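Bag swap at the Fondel building brings in 598 plastic bags before lunch

Jun 23, 2023

I went over to the old Fondel building this morning expecting to stay ten minutes, drop off my own embarrassing pile of shopping bags, and get back to my desk. I left two hours later with bag lint on my pants and a whole new system for my hall closet, so let me tell you how it went!

The swap is the idea of Kátia Tavares, who rents the downstairs workroom and got tired of seeing tenants toss perfectly good carryout bags in the trash. Her rule is simple. You bring in whatever you have, clean and empty, and you take home as many as you'll use. Nothing costs anything. The leftovers go to the food pantry on Zernirico Street, which goes through 1,000 bags in a busy month and never seems to have enough with good handles.

When I got there the line was already out to the stairwell (a short stairwell, but still). The tally sheet by the door said 598 when I signed in, and that was before a man showed up with two pillowcases stuffed full. Kátia wants to reach 3,000 by the end of July, and after seeing those pillowcases I think she'll make it.

Most of what came in was the kind you get with a takeout order, the thin white ones with THANK YOU across the front and a yellow smiley face. I must have smoothed out 50 of them myself. You get pretty fond of that face after a while. There were some heavier ones too, from Bakalis, the bakery two doors down, and people were a little competitive about those. I got one. I'm not sorry.

The part I'd come back for is the hanging. Kátia has been showing people how to keep bags on the wall instead of under the sink, and it's such a small thing that I'm annoyed I never thought of it. You put up a clear stick-on hook, bunch the handles of one bag together, wrap them with tape so they stay bunched, and hang it. Then you fill that bag with the others. A strip of colored tape above the hook marks the spot, so if the hook ever comes off you know where it goes back. She uses red at home. I'm going with green, mostly so I can use up a roll I've had forever.

There is some disagreement about how low to hang it. Kátia likes hers near the floor, where she can grab one on the way out with her hands full. Tarek Tawfik, who teaches the mending class upstairs and had wandered down for the coffee, thinks that's asking for trouble if you own a dog. "Shoulder height, or you'll be picking them out of the dog bed," he told me, and then he showed me a photo of the dog bed. It was a lot of bags.

They also went back and forth on folding. Tarek folds his into neat little triangles, the way his aunt does, and he can do one in a few seconds. Mine came out looking like a bad dumpling. Kátia doesn't fold at all. She flattens the bag, pushes the air out with her forearm, and stuffs it in with the rest — and her hanging bag holds plenty that way, though I'll admit it gets a bit lumpy toward the bottom.

One thing to know if you're planning to go: please check inside your bags first. This morning's finds included a set of keys, half a sleeve of crackers, and a receipt from Zendar Hardware that somebody really did come back for. Torn bags are fine to bring, but keep them apart from the others. Those go in the recycling bin at the supermarket, the one for plastic film, and not in the blue curbside cart.

The swap runs again next month in the same downstairs room, from nine until noon. Use the side entrance, the front door sticks. Kátia is putting together a box of clear hooks for anyone who doesn't have one, first come, first served, and she says she could use a second person at the sign-in table. I've told her I'll do the first hour if there's coffee. 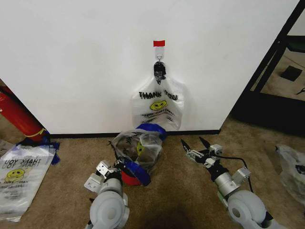
Can I bring bags that have been used for groceries or takeout?

Used bags are welcome as long as they're clean, dry and empty. If one had food in it, wipe it out and let it air overnight before you bring it in.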